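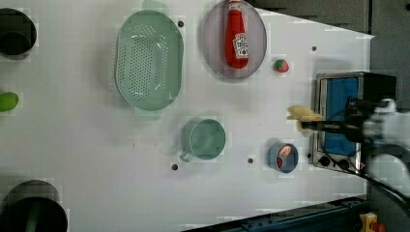
Okay so the grip fault on the Tastari arm is back. It let go 3 times this morning, always the soft stuff, always near the toaster oven. Pale yellow lumpy thing in the fingers? That's the kind of toy food it drops. The ketchup bottle it can hold all day, go figure!!

Log says the force reading goes to zero mid-move and the fingers open. No alarm, no stop, it just carries on to the colander with nothing in its hand.

Eirini thinks it's the cable (she always thinks it's the cable, and she was right in January). Swapping it after lunch.

Until then I've got the speed way down and everyone keeps their hands off the table while it's live. Yes Stelios, you too.

Update: new cable in, run 91 going now. No drops yet, fingers crossed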